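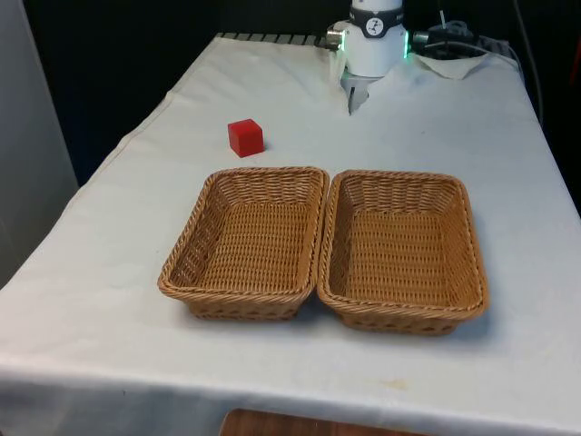

Home | Rooms and Hire | Checklists | Past Inspections | Contact

TABLE AND SERVING WARE CHECK, WITH COMMENTS
Kettunen Hall, side room
Checked by: Thongchai Suwannarat
Date: June 1, 2018
Form: Trenberg short form, with my notes under each line

The form gives three answers: OK, FIX, and NOT SHOWN. I use the third one more than people like. If I can't see it or put a hand on it, I don't tick it, and a word from whoever set up the room doesn't change that. The January sheet came back with OK from top to bottom, and I have never met a room that was OK from top to bottom.

SECTION A. TABLE

A1. Table stands level and does not rock. OK
Leaned on all the corners, hard. No movement. The January sheet says the same and for once I agree with it.

A2. Legs locked, if folding. OK
Lifted the cloth to look. Please do the same. I have seen this line ticked by people who plainly never bent down, and a half-locked leg holds up fine until someone puts a coffee urn on it.

A3. Table rated for the planned load. NOT SHOWN
No rating plate that I could find. The hire papers from Neder say 800 pounds, spread evenly. Spread evenly over what, and measured how? For bread baskets it hardly matters. If the table is ever used for the urns, I want the rating on the table itself and not in a drawer in the office.

A4. Table clear of doors and walkways. OK
Clear on the day. That covers the day and no more. The spot is not marked on the floor and tables wander.

SECTION B. TABLECLOTH

B1. Cloth lies flat on the top surface. OK, with comment
Soft creases, nothing that stands up high enough to tip a glass. I would still run a hand across it before service. The note on the last sheet calls this cloth "crease free." It has creases.

B2. Cloth clean. FIX
A few faint smudges on the white. They are light, and I expect to be told they don't count. The line on the form says clean. It doesn't say clean from the doorway. Change the cloth or wash this one again.

B3. Overhang does not reach the floor or catch feet. NOT SHOWN
The cloth hangs down well at the front and along the left side, with a long fold on the left and a wavy hem at the front. Hanging cloth is where trouble starts in a crowded room. A bag strap or a small child takes hold of it and everything on top goes along. I did not have a tape with me, so I won't put down a length. Someone should measure the drop and write it here.

B4. Cloth fixed with clips or weights. FIX
I found no clips at the front. The answer I got was that the weight of the dishes holds it. A pair of empty wicker baskets weighs next to nothing, so I don't accept that. Get clips.

B5. Cloth kept away from flame and heaters. OK
No candles, no burner, no heater near the table. If the plan changes and warming trays come in, this whole section has to be done again.

SECTION C. BASKETS

C1. Baskets are the ones listed. OK
Two wicker baskets, tan to honey brown, rectangular with rounded corners. The list says 2. Good.

C2. Baskets empty at time of check. OK
Both empty. I ask for this every time and it still surprises people. You can't inspect a woven floor through a pile of rolls. If there is food or a napkin in there when I arrive, the line gets NOT SHOWN and I come back.

C3. Weave tight, no holes, no broken strands. OK, with comment
The weave looks tight on the floors and up the sloping sides. Looks. I also ran a dry cotton cloth over the inside of each, pressing lightly, and it did not snag. That is the only test for splinters I trust. The Kakano leaflet, which comes folded up with their baskets, promises "over 2,000 uses without wear." I would like to meet the person who counted. Check them by hand before each event and forget the leaflet.

C4. Rims sound. OK
Thick braided rims all the way around. Press down with a thumb as you go, and bend gently outward at the corners, as the corners go first. No creaking, no loose ends.

C5. Baskets sit steady. OK
Pushed at each corner. They stay put on the cloth. A loaded basket might act differently, so try it once with the bread in.

C6. Space between baskets. FIX
They are set side by side with the long rims nearly touching. It looks neat, I'll give it that. But a person lifting one by its rim has no room for fingers on the inner side and will drag the other along with it. Leave a hand's width. The right one also comes a bit closer to the front than the left. No harm in that as it stands – just don't let it creep any nearer to the edge as the evening goes on.

C7. Food-safe liner supplied. NOT SHOWN
None in the baskets. I was told liners are "on the way." They were on the way in January too. No bread goes straight onto the weave until I have seen a liner. Crumbs get down between the strands and stay there, and wiping does very little about it.

C8. Baskets cleaned since last use. NOT SHOWN
Nothing loose on the floors of the baskets when I looked. Clean to look at and cleaned are two separate questions, and there is no cleaning record with a name on it. Start one. A sheet of paper and a pencil on a string will do.

SECTION D. OTHER ITEMS ON THE TABLE

D1. Nothing on the table that is not on the list. FIX
One small red cube, behind the left basket and a little to its left. It isn't on the list. It has crisp edges and is easy enough to spot against the white, but once the basket is full of rolls it could be hidden from anyone standing at the front. I don't care much what it's for. Either add it to the list or take it off the table before food comes out.

D2. Small objects kept out of reach of young children. FIX
Same cube. I'd rather write it twice than have it read once and skipped.

D3. Knives, tongs, and boards stored or laid safely. NOT SHOWN
None set out. The plan says tongs, 2 pairs. I can't inspect a plan.

D4. Labels for food allergies ready. NOT SHOWN
No labels out. There should be one for each basket, large enough to read without leaning over the bread. "Everyone knows it's just rolls" was said to me during this check. Everyone does not know.

SECTION E. BEFORE DOORS OPEN

To be done by whoever is setting up, not by me. Initial each line and write the time.

– Change or rewash the cloth. Look at it up close.
– Fit clips at the front and on the left.
– Measure the drop of the cloth and write it at B3.
– Move the baskets apart.
– Wipe the insides with a dry cloth and feel for snags.
– Put in liners. No liners, no bread.
– Remove the red cube or list it.
– Set out tongs and labels.
– Check the legs again if the table has been moved at all.

GENERAL COMMENTS

Most of what is marked FIX can be done in the time it takes to argue about it. The two that can't are the rating plate and the liners, and both depend on an outside firm, so I expect both will still be open at the next check. Prove me wrong.

I have also been asked whether this form could be cut down to one page. Sections A and B could lose a line or two. Section C stays as it is. Baskets get waved through because they look harmless, and then somebody has a sliver of cane in their sandwich roll.

As for the January sheet, I have left it in the folder with a note pinned to it. I'm not saying it was filled in at a desk. I am saying it has OK at C7, for liners I have yet to see.

RESULT: Not passed. Recheck once the FIX lines are signed off. NOT SHOWN lines stay open until the items are put in front of me.

Signed: T. Suwannarat
Copy to: Kettunen Hall office, Neder (A3 only)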